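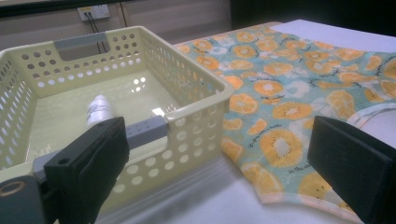

Why Do Baskets Have Holes and Bags Have Handles?

Look at the things your family uses to carry and store stuff. Most of them are either stiff or soft. A plastic basket is stiff. A thin bag is soft. Each shape is good for a different job.

A basket keeps its shape when it is empty. You can stand small bottles in it, slide it onto a shelf, and pull it out by the handle. The holes make it lighter, because they use less plastic. They also let air in, so damp things inside can dry.

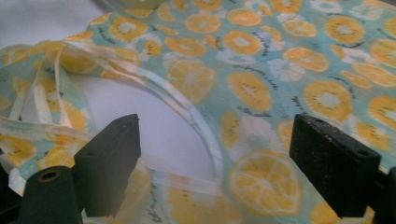

Photo: Vesex Learning Pages

A thin bag has no shape of its own. When you spread one out, it wrinkles and folds over itself. If the material is very thin, light gets through and you can faintly see the layers underneath. Printed fruit slices make a bag nice to look at, but they don't make it any stronger.

Soft bags save space. A folded bag fits in a pocket. A basket takes up the same room whether it is full or empty – that is the price of having walls.

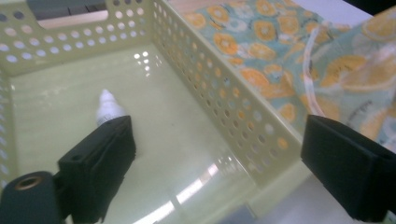
A reader from Nurberg wrote in to ask why bottles always fall over in her basket. Small bottles tip easily when they have a lot of empty space next to them. Put them close together, or lean them in a corner. You can also stand them in a cup inside the basket.

Try this at home

You need a basket, a thin bag, and 6 small things that won't break.

Put all the things in the basket and lift it. The bottom stays flat. Now move them to the bag and lift it by the top. The things slide to the lowest point, and the bag changes shape around them. 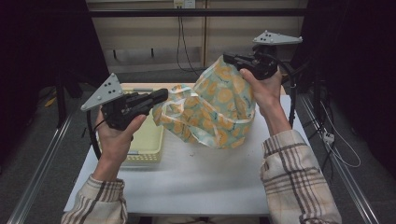 Vi says it is easier to open a floppy bag with two people, one pulling each side while the other drops things in. That works well. If you are alone, set the bag on a table and fold the top edge down like a cuff. The fold helps the opening stay wide.

When you are done, shake out the bag and fold it in half until it is small. Keep it in the basket for next time.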